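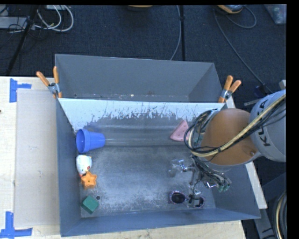 The front bin, with the blue cup on its side and the scraped panel at the back.

23/11/2023

I have had the two grey metal bins for a few years now and I still think they are the best toy storage we own. They came out of a bakery supplier's on Derkgate that was closing down. I paid 30 pounds for the pair, which seemed a lot for something with scratches all over it, but the plastic tubs we had before cracked within a year.

The sloping sides are the useful part. Small things slide down to the floor of the bin and you can see what you have got. With the old square tubs everything ended up in the corners under something else.

The coating on the sloping panel is in a poor state. A good deal of the pale layer has gone and the darker metal shows through in long scratches. I asked Ornella Negri at the hardware shop whether it was worth repainting and she said to leave it, as new paint would only chip off again with toys knocking against it. So I have left it. The floor is scuffed as well but it wipes clean with a damp cloth.

I am partway through sorting what goes where. The front bin has the odd pieces that don't belong to a set - the white hen, the orange star, the dark green block, the pink wedge with the spots. The two purple pieces are in there as well until I decide about them. The sets are going in boxes on the landing, apart from the train track, which is too long for any of them.

There is a small round hole in the floor of the front bin. I was going to plug it, but nothing we own is small enough to fall through except beads, and those live in a jar.

Next job is the shelf in the back bedroom. I have measured it twice in November and got a different number each time, so I will do it again before I buy any brackets.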